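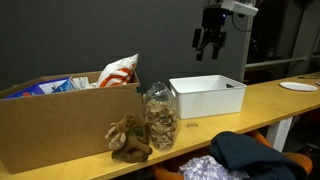

Szabolcs Vincze

March

Hi, and welcome to the Stekthorpe page! I run the planning side of things around here, which mostly means I'm the person who asks "and what does the gripper cost?" before anyone gets too excited. We're a small shop that helps packing rooms, food sellers and gift-box companies work out whether a robot arm makes sense for them, and if it does, how to pay for it without skipping the boring parts of the budget.

I got into this the hard way. My first employer bought an arm, a very nice one, and left no money for fingers, bins, cables or a table that could hold it. It sat in its crate until the next budget year. I still think about that crate.

So now we test with ordinary stuff before anybody signs anything. Bags of chips, plush toys, paper plates, a white bin, a big cardboard box. Soft things and crinkly things are where quotes go wrong, and I'd much rather find that out on our table than on your floor. Bring your own items if you can (the more annoying the better!). A moose with antlers will teach you more about a parallel gripper than a week of reading brochures.

Most people come to us with a number in their head and a product list that's way too long. One gift-box customer, Dorkmont, had 258 different items and wanted all of them picked from day one. We went through the list over coffee and found that 40 of them made up most of their orders, so we planned for those and left the rest to the packing crew. Their first-year plan had $1,643 set aside just for spare finger pads and cables, and they told me later it was the line they argued over most and were happiest to have.

What you get from us is a plain spreadsheet called Jotero. It has the purchase price, the mounting, the training days, the downtime you should expect while everyone learns, and a column for what happens if you wait a year. We don't sell arms and we don't take a cut from the people who do. Sometimes the answer is to buy a better table and more bins, and we'll say so.

A first visit takes nearly 2 hours. Sárközi, our workshop partner, handles mounting and power questions, and I do the money part. Friday mornings are usually the easiest to book. Come hungry, there are always snacks.

Recent from Stekthorpe
Lease or buy? What we ask first
How to read a gripper quote
The Dorkmont item list, shortened
Spare parts: how much to set aside

Contact Stekthorpe | © Stekthorpe. All rights reserved. | Back to top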